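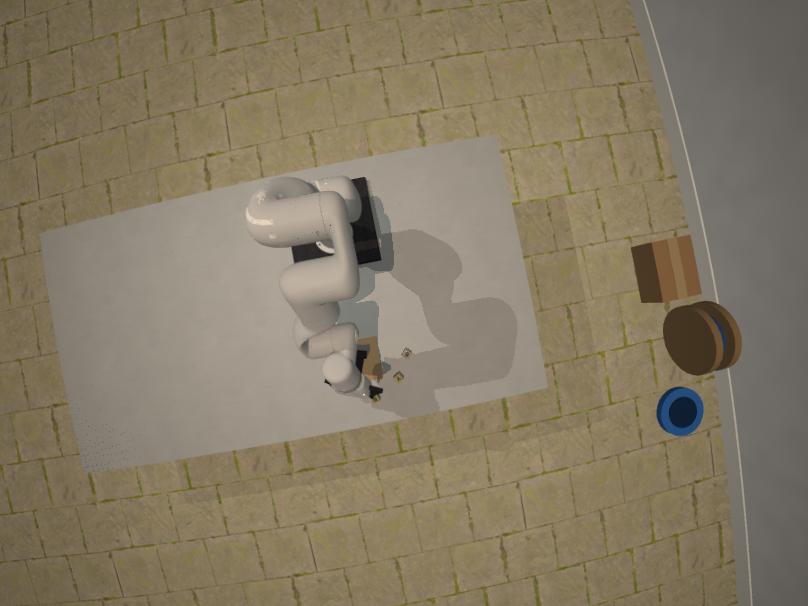 Soft-close has gone too far

I spent a morning last October in a kitchen showroom with my neighbor Iwona Sowa, who needed new drawers and wanted a witness. We opened 57 of them. I know because she was writing it down, with little marks for squeak, wobble and smell.

Every one closed itself. You give the drawer a nudge and it glides most of the way home, then stops to think. The Claster took so long that I had time to read the tag, which wanted 300 dollars extra for the privilege. The Pruline was faster but made a sigh, like an aunt sitting down.

I grew up with drawers that shut when you shut them. If you were angry, the forks knew about it. My own kitchen is a Gajewski, bought secondhand, and two of its drawers stick in wet weather. I lift, I push, I say a word, and we're done.

The salesman, Guoqing Cui, was patient with me. He said people get used to the slow close in a week and then start slamming everything at their friends' houses. He meant it as a point in favor.

I'd pay good money for a deeper pan drawer, or a corner cabinet I could reach into without lying on the floor. The dampers they can keep.

Iwona ordered 6 Vekers, all soft-close. She says they're lovely. I went over for coffee and pushed one the whole way in with my hip.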